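Carton Reuse in Small-Parcel Returns: Measuring Losses in Compression Strength

Dorothy Ashworth and Tia Oakley

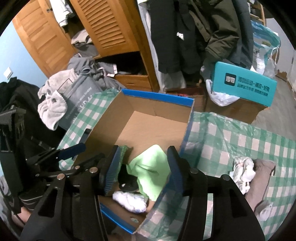 PACKAGING AND MATERIALS / TERM PROJECT

1. Background

Corrugated cartons are normally specified for one trip. Retailers that accept returns often receive the same carton back and must decide whether to ship in it again. The project measured how much top-to-bottom compression strength remains after one and two trips, and whether hand holes or printed outer liners change the result.

2. Samples

Cartons came from two suppliers, Jilier and Mayrhofer. Both were single-wall, C-flute, regular slotted designs with the same internal dimensions. The Jilier carton has a printed outer liner and a hand hole in each end wall. The Mayrhofer carton is plain and has no openings. The full set was 166 cartons. Any carton with a torn flap or a crushed corner on arrival was rejected before testing.

3. Method

Cartons were conditioned overnight in the materials lab, closed with one strip of tape top and bottom, and loaded between flat platens at a constant rate. Peak force was recorded in newtons. Trips were real shipments through a regional parcel carrier, made in May with a fixed load of bagged textiles. Moisture content was checked with a pin meter before each test.

4. Results

Unused Mayrhofer cartons reached a mean peak of 1,622 N. After two trips the mean was 1,161 N, a drop of 461 N. Jilier cartons started lower and lost a similar share of their strength. In most of them the first buckle formed beside the hand hole — the plain cartons usually failed at a corner.

Print coverage had no effect that we could separate from the effect of the hand hole. The two features occur together on every Jilier carton, and this is a weakness in the sample design.

5. Limits

Only one load type was shipped. Storage humidity on the carrier's side was not recorded. Stacking over several days (creep) was not tested, and the values above should not be used to set pallet heights.

6. Further work

Cut hand holes in half of a plain batch and repeat the two-trip series.

Submitted 27 Jun 2021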